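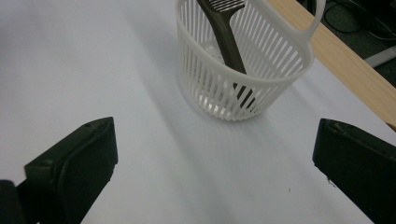 A white slatted basket with a comb standing in it, on a white tabletop.

Search this site Enter keywords Go

About Us

Posted 20 Feb 2019 by Binta Onuoha, Director of Studies

Print this page | E-mail this page

The Tredance School of Household Arts was founded in 2000 to teach the care and arrangement of the home to adults of all backgrounds. The School offers instruction in sorting, storage, laundry, linen care, and the keeping of small personal articles such as combs, brushes, and sewing supplies. Classes are held in English at our building on Uzor Street, and students are admitted without regard to earlier training.

Our Purpose

The School holds that an orderly home rests on ordinary objects kept in suitable places. A comb that has a basket of its own is found each morning and returned each evening. The same rule applies to keys, scissors, letters, and medicines, and it is the first rule taught in every course. Students begin with a single surface and a single container. They are asked to decide what belongs in the container, what should be kept elsewhere, and what the household no longer needs. Larger work, including closets, pantries, and shared bathrooms, follows in the second half of the year.

The School does not recommend the purchase of new storage goods before a room has been sorted. Students are encouraged to bring containers they already own, and a lending shelf is maintained for those who wish to try a different size or shape before deciding.

Courses of Study

The Foundation Course runs for 11 weeks and is open to all applicants. It covers the washstand, the dresser, the desk, and the kitchen drawer. Written work is limited to a household inventory, which each student prepares at home and reviews with an instructor.

The Platisitz Course is named for the residence in which the School first met, and is intended for graduates of the Foundation Course who plan to work in private homes, guest houses, or care residences. It includes instruction in labeling, seasonal storage, and respectful conduct in the homes of others. Particular attention is given to personal grooming articles. Students learn to store combs and brushes upright where possible, to clean them on a regular schedule, and to keep each person's articles separate in a shared room.

Open-sided baskets are discussed at length in both courses. Slatted sides allow air to reach the contents and let the owner see what has settled at the bottom. They are less suitable for hairpins and other narrow articles, which can slip between the slats — a covered dish or a small tin is preferred for these. Baskets with a raised handle may be carried from room to room, and students are shown how to allow for the height of the handle when choosing a shelf.

Class size is limited to 25 students. Applications for the coming year are accepted through the end of July.

Our Instructors

Every member of the teaching staff has completed both courses and has served a period as an assistant. Instructors are assigned to one subject for the whole year so that students may return to the same person with questions. Binta Onuoha has served as Director of Studies since the Platisitz Course was introduced, and continues to teach the unit on dressers and washstands.

The Fititura Collection

The School maintains a teaching collection of 200 household containers, known as the Fititura Collection after the family that donated the first pieces. It includes baskets, boxes, trays, jars, and racks in common materials. The pieces are handled daily in class and are replaced when worn. Members of the public may view the collection by appointment, and local schools may borrow selected pieces for one term at a time.

Borrowers are asked to wash plastic pieces in warm water with mild soap, to dry them fully, and to return them with the numbered card. Wicker pieces should be brushed and should not be soaked.

Visiting the School

Visitors are welcome during term. Inquiries about admission, loans from the collection, or talks for community groups should be addressed to the School office, which replies to all letters in the order received. Those who wish to observe a class should write in advance, stating the course of interest — observers are seated at the rear of the room and may speak with the instructor after dismissal.

Print this page | E-mail this page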